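Wanness Groove 2 Review: A Small Box for Live Electronic Sets
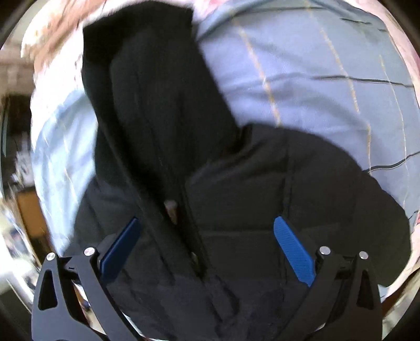 What it is

The Groove 2 is a tabletop drum machine and sampler from Wanness, made for people who play dance music live and would like to leave the laptop at home. It sells for $400. I bought mine in November and have played it in three bars, one wedding and a lot of evenings at my kitchen table.

It has 16 pads, eight knobs, a small screen and 64 pattern slots per project. There is a stereo output, a headphone jack, one audio input and MIDI in and out on full-size connectors. Power comes from a wall adapter. There is no battery option, so busking is out unless you carry a power pack.

Sound

The factory drums are dry and a bit plain, and I like them that way. The kick in the second bank, the one named Azevedo, has enough low end for a small room without any EQ. The hi-hats are weaker. I replaced all of them with my own samples in the first week.

The filter is the best part. It stays smooth when you sweep it slowly over a long build, and it gets rough near the top if you push the resonance. The reverb is metallic and I leave it off. The delay is fine and locks to tempo.

Playing it live

Changing patterns is quick and the new one always comes in on the bar. Mutes are on the pads, two presses away, which is one more press than I'd like. I play with a guitarist, Emlyn Griffiths, who runs his own looper from the MIDI clock. We had one dropout in a set that ran 62 minutes, and I traced that to a bad cable.

Loading a project takes too long. Playback stops while it loads, so either put the whole set in one project or have something ready to cover the gap. Emlyn plays a chord and lets it ring.

The knobs jump when you change pages. If the filter was closed on one page and open on the next, you hear it the moment you touch the knob. The Virnent box I used before had a catch mode for this, and I miss it. Check the settings menu for the pad curve too - the default is too stiff for finger drumming, and "Soft" fixes it.

Build

The case is metal and the pads are firm. One knob cap came loose at a gig and I glued it back on. The screen is hard to read under red stage light.

Should you buy it?

If you mostly play house or slow funk with other musicians, yes. Lurdes Carrilho, who books the back room at Vinel, let me try it through her PA before I paid for it, and the low end held up well there. If you need long samples, look elsewhere, as each pad stops at 60 seconds.

Four out of five.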